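Delau revises floor fabric on Shezi tent line

2/20/20

Delau has changed the floor material on its Shezi backpacking tents and will ship the updated version to dealers in July. The one-person and two-person models are both affected. The larger Nisen family tent keeps its current floor.

The new floor is a tighter nylon weave with a silicone coating on the outer face and a polyurethane coating on the inner face. The previous floor was coated with polyurethane on both sides. According to the company, the double polyurethane layer held up well in wet ground tests but became tacky after long storage in warm closets and car trunks, and accounted for most of the warranty claims on the line.

Jacobus Mokgethi, who manages tent development at Delau, said the fabric was picked after 16 months of trials. Sample floors were folded, packed and unfolded 1000 times, then placed under a water column to check for seepage at the creases. Leaks showed up first at the corners, where the bathtub floor turns up to meet the wall, and the corner pattern was redrawn as a result. The seam now sits higher on the wall and away from the ground.

"The flat part of a floor is easy to keep dry," Mokgethi said. "Most of our time went into the corners and the stake loops."

Weight is unchanged on the one-person tent. The two-person version gains 7 grams, all of it from wider seam tape. Pole lengths, clips and the rainfly carry over, so older flies will fit the new bodies and replacement poles are the same part numbers as before.

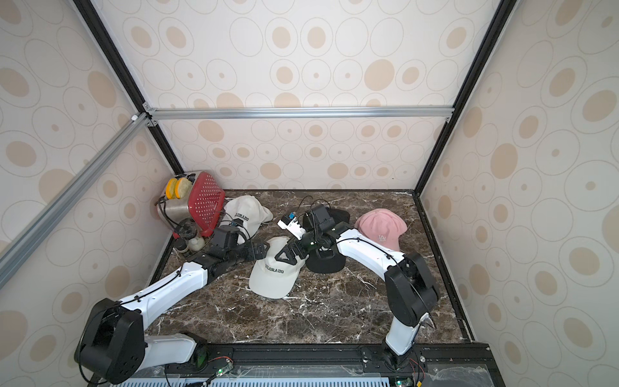
Patterned wall panels meet at black corner edges, with silver aluminum bars across the back and left walls.

The floor change has one effect on care. Silicone-coated fabric does not take ordinary urethane seam sealer, and a patch made for the old floor will peel off the outer face. Delau will pack a small tube of silicone sealer and two matching patches with each tent. Owners of older Shezi tents should continue to use urethane products on the floor, inside and out. A tag sewn near the door will state the coating type – the old tents have no such tag.

The outer face is also more slippery than before. On sloped ground the tent body may creep on a groundsheet unless all of the corner loops are staked. For sleeping pads that slide on the inside, the company makes no recommendation, as the inner coating is of the same type as on the earlier model.

Repairs will be handled by Mala, the workshop that already services the Nisen. Tents sent in with sticky floors can be refitted with the new fabric for a flat charge of 60 dollars, plus shipping. Tents still under warranty are refitted at no charge. The workshop asks that tents be dry and free of sand, and that poles and stakes be left out of the package.

Dealers may sell remaining stock of the old version until it runs out. Colors are the same for both, and the tag by the door is the simplest way to tell them apart.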